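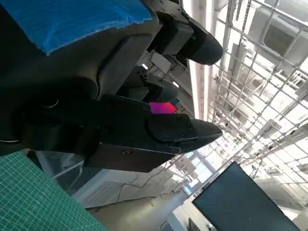

Black fingertips, blue at top left.

3 October 2026. Glaze trials again, with the Flustum test tiles out of the small kiln at last. Batch 78 crawled badly at the corners, and I reckon I put it on too thick (Ynyr says I always do!). Sieved the next lot twice and let it sit.
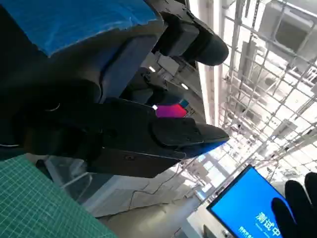
Closer in, blue tape over the housing.

Weighed out 400 g of the Duler feldspar for batch 79, then found the scales were reading 9 g over. Bother. Tipped it back and started again.

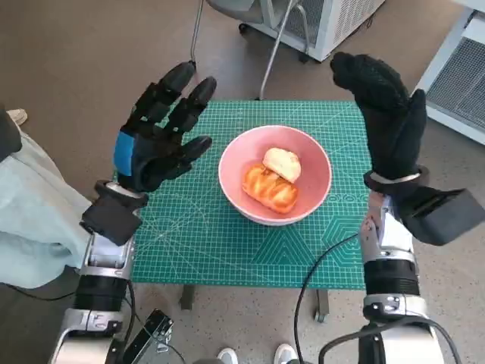 Second go went fine, so nine tiles are dipped and on the rack. Ask Nivaldo if he still has the August cone chart – mine's got slip all over it.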